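## Prukar folding bookbinding press

I've been binding notebooks at home for years, and for most of that time my "press" was a pile of dictionaries. Then I had a go on Osian Lewis's old cast iron one and went home sulking. This is what I sell now, because it's the one I ended up wanting myself.

The Prukar is a beech press with two steel screws, and it folds flat when you take the crossbar off. It holds a block up to 40 mm thick, so a 200-page A5 notebook goes in with plenty of room. I've squeezed in more than that but the screws get stiff and I wouldn't make a habit of it. 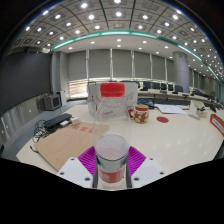

Glue is up to you. I use plain PVA let down with a splash of water, two thin coats on the spine, and leave the book in the press overnight. If you're impatient (I am!) you can take it out after a couple of hours, but the spine will tend to curl on thicker paper.

**What you get**

- the press, oiled and ready to use
- 2 pressing boards, A5
- a sheet of waxed paper to get you going
- my instructions, which Tudur Lloyd kindly read through and made me rewrite

A4 boards are extra. I had a batch from Irham in July and they went in a week, so drop me a line before ordering if you need them -- I'm still waiting on the next lot.

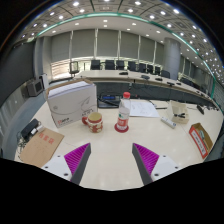 People ask which paper to start with and I always say whatever you've got. Ordinary copier paper is fine for practising, just check the grain runs top to bottom or your pages will fan out in a very annoying way. Once you're happy, try something a bit heavier.

I did look at the Hägglund press as well. It's lovely, and if you bind every day you'd probably be glad of the bigger handles, but it's a lump to move and mine has to live under the bed. The Vima is cheaper and I couldn't get its boards to stay parallel.

Postage is by courier and takes up to 10 days. Spare screws are in stock.

Page updated 08/11/2020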